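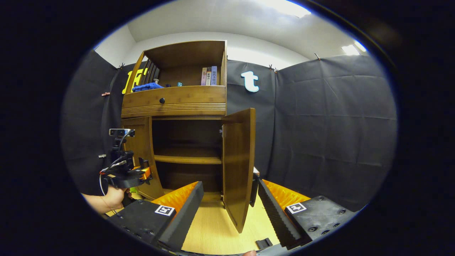
One of the bamboo cabinets, with the right door of the lower cupboard open.

Small bamboo cabinets come to the Briggs reading rooms

Sunday, June 10, 2018

The reading rooms on Briggs Street have received their new bedside and desk cabinets, and from this week the guests of the Didow residence can find one in each of the 17 study bedrooms on the upper floor. The old metal lockers, which stood there for many years and made a terrible noise at night, were taken away in the same days.

The cabinets are made of bamboo in a light honey color. The model is called Ikus, and it is sold by the furniture shop Zarnamel, which has its store near the bus station. Each cabinet has an open compartment on the top, one wide drawer in the middle and a cupboard with two doors at the bottom. Inside the cupboard there is one shelf, so shoes and bags can be kept apart from food and dishes. The drawer has a round black knob and a decoration of horizontal grooves.

The residence asked its guests in February what they missed most in the rooms. Many of them answered that they had no good place for books and papers close to the bed. The lockers were deep and narrow, and a book which was put in the back was difficult to find again. Some guests kept their books on the windowsill, where the sun made the covers pale. Others used the chair, and then had nowhere to sit.

The open top of the new cabinet is meant for exactly this use. In the cabinet in our picture three books are standing at the right side, two of them with Chinese characters on the spine, and at the left there are dark dividers like in a file organizer. A blue cloth and a few small things have also found their place on the shelf. The residence has many readers of Chinese among its guests, and its own lending shelf in the hall holds 900 books in several languages, which can be taken to the rooms for four weeks.

One cabinet costs 85 dollars. Together with the delivery, the floor protectors and the replacement of two damaged door hinges, the residence paid 3,177 dollars for the whole renewal of the upper floor. This sum includes also new desk lamps and the repair of the curtain rails, which were planned already last year. The room price will stay the same until the end of the summer.

The work was finished in four days. Guests who were in their rooms during this time had to empty their lockers in the morning, and could put their things into the new cabinet in the evening. Two rooms at the end of the corridor had to wait one day longer, as the floor there is not quite even and the cabinets needed a thin piece of felt under the feet.

The residence asks the guests to follow a few simple rules. Hot cups and wet towels should not be placed on the bamboo, and the cabinets should be wiped only with a soft cloth and a little water. Please do not use the spray from the bathroom. The doors of the cupboard open wide, and in the narrow rooms they can hit the bed if they are opened quickly. It is better to close them again before the chair is moved. Stickers and tape are not allowed on the outside.

It is possible to move the cabinet to another wall, but the guests should first ask at the reception desk. In some of the rooms the heating pipe passes close to the floor, and furniture must stand at least a hand away from it.

Bamboo file dividers for the top compartment are available at the reception without payment, as long as there are enough of them. They can also be returned there if a guest prefers to have the full width for books. A darker set, the same as in the picture, can be requested too.

The lower floor will get its cabinets after the summer, when the painting of the corridor is complete. Guests living there now may use the shelves in the reading room until ten in the evening. The old lockers are stored in the yard building and are given away for free to anybody who can carry them. Interested people can come to the reception on weekdays in the afternoon and should bring their own car or trolley.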